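About Lockyer

Lockyer tests the water that goes into and comes out of commercial kitchens. We sample, analyze and report on hardness, chlorine, pH, suspended solids and grease content for restaurants, school cafeterias, hospital kitchens and contract caterers. Our laboratory and offices are in Flustolstead, and we keep a smaller sample receiving point in Zotcombe.

38 shares

What we do

Most of our work falls under two headings. Supply-side testing measures the water as it arrives at a piece of equipment: an ice machine, a steam oven, a coffee boiler or a warewasher. Discharge testing measures what leaves the building, usually at the outlet of the grease interceptor. The two are sold separately, and a customer can order one without the other.

A standard supply-side visit takes one technician and one morning. Samples are drawn at the point of use after a timed flush, and again upstream of any softener or filter. The difference between the two readings tells the customer whether the treatment equipment is doing its job. Temperature and chlorine are read on site. Everything else is read in the laboratory.
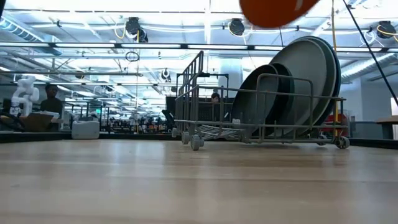

Hardness is the result customers ask about most often. It is reported as milligrams per liter of calcium carbonate, with a conversion to grains per gallon printed beside it. A kitchen in our area served by well water can come in at 155 milligrams per liter or higher, which will leave scale on a heating element if the softener is undersized or out of salt. We report the figure and the method used. We do not sell softeners, filters, salt or descaling chemicals, and we take no commission from companies that do.

Discharge samples are composite samples unless the local sewer authority asks for a grab sample. The autosampler is left in place for a full working shift and collects at fixed intervals. Grease results take longer than the others -- the extraction step cannot be shortened -- and are sent as a separate report.

History

The company was started by Rhys Lowther and Rochelle Quinlan, who had worked together in the laboratory of a municipal utility. For the first two years all analysis was done in a single room behind a print shop. The move to the present building added a proper balance room, a walk-in refrigerator for sample storage and a loading door wide enough for the van.

In its last full reporting year the laboratory completed 3,365 individual analyses. Almost 80 percent of them were for customers on a recurring schedule.

Sample tracking

All results are held in Trendomel, the tracking system we wrote for our own use and later opened to customers. Each bottle gets a label at the point of collection, and the label number follows it through receiving, analysis, review and disposal. Customers can log in to see past reports, download raw readings and change their visit schedule. Records are kept for the life of the account.
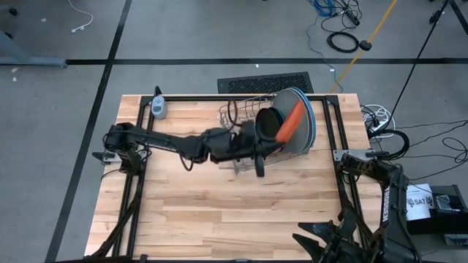

Reports are reviewed by a second analyst before release. If a duplicate falls outside the control limit, the whole batch is run again and the first set of readings stays on record, marked as rejected. Customers who dispute a result may ask for a retest on the retained portion of the sample, provided it is still within its holding time.

People

Rochelle Quinlan -- laboratory director. Method validation, quality manual, final sign-off.

Rhys Lowther -- operations. Contracts, vehicles, site access.

Faisal Lodhi -- senior analyst. Metals and hardness.

Lertchai Paisan -- analyst. Grease, solids and discharge reporting.

Clem Tipoki -- field services. Scheduling, autosamplers and technician training.

Sample drop-off

Customers who collect their own samples can bring them to either location before 4 p.m. Bottles should be kept cold and arrive with the paper form filled in. Bottle kits are free to account holders and can be ordered through Trendomel. The Zotcombe receiving point closes for annual maintenance in October, and samples during that period go to Flustolstead.

2 comments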